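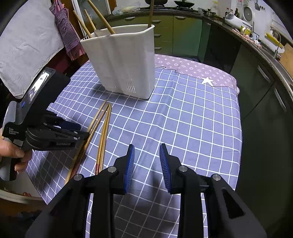
筷子收纳练习:四根还在桌上,四根已在筷筒里。

手持夹爪收筷子:一次夹住桌布的事故,和我们后来攒下的厨房小窍门

先说好玩的部分:用夹爪收筷子真的太上瘾了!我本来以为最难的会是鸡蛋,或者那种薄薄的塑料袋,结果最磨人的是筷子。又细又圆,碰一下就滚,两根并在一起的时候还会在指垫中间打转。可是一旦夹稳了,竖起来,对准筒口,“嗒”一声落进去,那种满足感,我能高兴一下午。

我们这组叫Brirlow,做的是家务动作的采集,拿着夹爪在普通人家的厨房里一遍一遍地做事,录下来给机械臂学。到上一轮结束,筷子这一项录了785条。后来检查,有37条不能用,毛病几乎全出在同一个下午。下面就从那个下午讲起,后半篇是窍门,着急的可以直接往下翻。

出了什么事

那天是Kayode Yusuf拿右手的夹爪,我在旁边递东西。前面一直很顺,后来有一根筷子紧贴着桌布,他把指尖压得低了点,一合,筷子是夹住了,桌布也跟着进去了一小撮。薄桌布夹在指垫里手上几乎没有感觉,他照常往上一提,整块布被拽起一个小山包,筷筒当场就倒了。

倒个筷筒没什么,塑料的,摔不坏。坏在下一步:我下意识伸手去扶,Kayode下意识要松开夹爪,两个人的手撞到一块儿,我食指侧面的皮被连杆关节的地方夹了一下。起了个小血泡,疼得我直跳!夹爪力气不大,可是关节那里是剪刀一样的合法,皮肉卡进去跟夹在折叠椅里是一个滋味。

更麻烦的是后来才发现的。那一下之后,夹爪合不到底了。从外面看好好的,一开一合也顺滑,可录下来的开合数值,完全合拢时总是差着一截。我们又兴冲冲录了好些条才停手,等Endang Lubis晚上看数据,她发来一句:“你们下午夹的是空气吗?”

拆下指垫一看,靠根部的地方卷着一团线头,是桌布上扯下来的,压得扁扁的。还有一点干掉的米浆,大概是中午吃完饭没擦干净桌子沾上的。线头加米浆,粘得像补墙的腻子。清掉以后,数值立刻回去了。就这么一点东西!

现在每次开工前做的事

桌布要绷住。我家的格子桌布舍不得换(格子还能帮我看筷子摆得斜不斜,特别好用),所以在桌子四角用了夹子,桌面中间再喷一点点水抹平,等干透再开始。两块布叠着的话,叠边尽量推远,别让干活的那一块有边。布边和流苏是最容易被咬进去的,有流苏的桌布请直接收起来。

筷筒里放一块分量。沥水的塑料筷筒空着的时候太轻了,筷子一歪就跟着走。我在底下垫了两块洗干净的鹅卵石,重心一下子就稳了,下面的沥水孔也没堵住。别放米,受潮会发霉,我试过,味道很难忘。

筷子要干。刚洗完的筷子表面有一层水膜,指垫上的纹路再深也打滑。用干毛巾卷起来搓两把就行,比一根一根擦快得多。顺便看看有没有起毛刺的,毛刺会勾指垫,勾出来的小口子会越裂越大。旧筷子头发黑的那种也别用了,吃饭都不该用了嘛。

指垫先擦后捏。温水拧干的布,顺着纹路擦,再用旧牙刷把沟里的东西刷出来。洗洁精可以用一点点,但一定要擦掉,残留比油还滑。擦完空捏几下,听声音,干净的指垫合上时是闷闷的,夹了东西会有轻轻的“吱”。Kayode说他听不出来,我坚持认为听得出来。

查合拢。这一条是那个下午换来的:每录30条停一次,把夹爪完全合上,看数值有没有回到开工时的那个数。没有回去就拆指垫,不要想着“再录几条看看”。我们就是再录几条看看,看掉了一个下午。

找一张薄纸。合拢以后试着把纸从两片指垫中间抽出来,上中下三个位置都抽一遍。哪儿一抽就走,哪儿就没贴紧,多半是根部有东西。Endang教我的,她以前修缝纫机,说调压脚也是这么试的。

关于手

扶东西之前先喊“停”。听起来傻,真的管用!拿夹爪的人听见“停”,就把手定在那里,不张也不合,等旁边的人把手撤走了再动。筷筒倒了就让它倒,筷子滚下地就让它滚,捡起来洗洗又是一条好筷子。

旁边的人不碰关节。递东西从指垫的前方递,放到桌上,手收回来,再由夹爪去夹。千万别图快直接往夹爪嘴里喂筷子。

戒指和宽袖子都收好。围裙带子系到背后,别在前面打蝴蝶结。我的围裙带子被夹过一次,还好是自己的夹爪夹自己的带子,丢人而已。

灶台一定是关的,锅是凉的。我们在餐桌上录筷子,炉灶就在后面,两只手都占着的时候,根本腾不出手去关火。锅里炖着汤就不要录,汤好了再说,反正肚子也要紧。充电线和带电的小家电也往里推,水龙头附近不摆夹爪。

真被夹到了,先张开,再抽手,不要硬拽。硬拽会把皮扯破,我那个血泡就是拽出来的。冷水冲一会儿,没破皮就不用管它;破了皮就洗净贴好,当天换个人来拿。

夹筷子的手法

夹中间偏粗的那头。细的那头会翘,还会从指垫里转出来。筷子斜着摆的时候,别急着从上往下压,先把夹爪转到跟筷子垂直,再张开下去。指尖离桌布8毫米的地方停一停,看清楚下面只有筷子没有布,再落最后那一点。就停这一下,从那以后我们再没有咬过桌布。

几根筷子头碰头挤在一起时,从最外面那根开始,夹住先往外平移一点,离开了同伴再提。中间那根永远留到最后!我特别喜欢先拿中间的,每次都后悔。

放进筷筒时让筷子略微倾斜,贴着筒口里侧滑下去,碰到底再松。筒里已经有筷子的话,顺着它们歪的方向放。竖得笔直往下插,十次有几次会顶在别的筷子头上,手上一使劲,筒就走了。要是里面还有扁的铲子、勺子,先把它们拨到一边靠着,给筷子留个口子。

双手一起做的时候,左手扶筒,右手放筷子。左手那只夹爪夹筒沿,夹得轻轻的就够了,带棱的塑料很容易夹住。两只夹爪不要同时伸到筒口上方,连杆碰连杆,声音很吓人,定位也会跳。

收工

指垫擦干,夹爪留一条缝放着,别合死,合久了指垫会压出印子。筷子和筷筒照样要用洗洁精洗,筷筒底下那圈孔用旧牙刷捅一捅,石头也拿出来洗。桌布抖干净再叠,线头松了的地方剪掉,千万不要扯,一扯就是一长条。

废掉的那37条我们没有删,挪到单独的文件夹里,备注写的是“根部异物,合拢不足”。后来有新人来,Endang就让他们先看这一堆,再看正常的,看上十来分钟,自己就会去找牙刷了。

下一篇想写碗。叠着的碗怎么分开,我还没有完全弄明白,尤其是刚洗过吸在一起的那种,有好办法的朋友请一定留言告诉我!

2024年4月10日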